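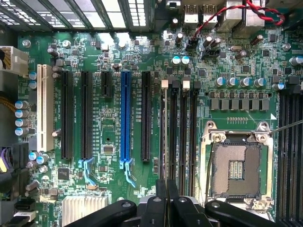
Green motherboard, seen from above, USB ports at the top.

Diary > 2021 > Summer

July 31, 2021

Day nine of the great Trollico budget plan and I still don't buy it. The app says I could put away 400 a month if I "redirected small leaks." My small leaks are groceries. It also thinks the rent on the Garnness flat is a lifestyle choice.

Went through the bank statement after lunch anyway. Phone and internet came to 195, which I'd have sworn was less. Afolabi Insurance has gone up again — 566 for the year, with a cheerful letter about improved cover. Improved how? It's the same leaflet in a new blue.

The app wants a goal, so I typed in the Markovgate trip, nearly 800 with the train. It gave me a little sailboat. By September it expects the sailboat to reach an island.

We'll see. Had toast for supper and didn't log it.

Recent entries
The dentist and his payment plan
Rain, mostly
Garnness market, overpriced plums
Why I gave up on the step counter

Last updated: the same evening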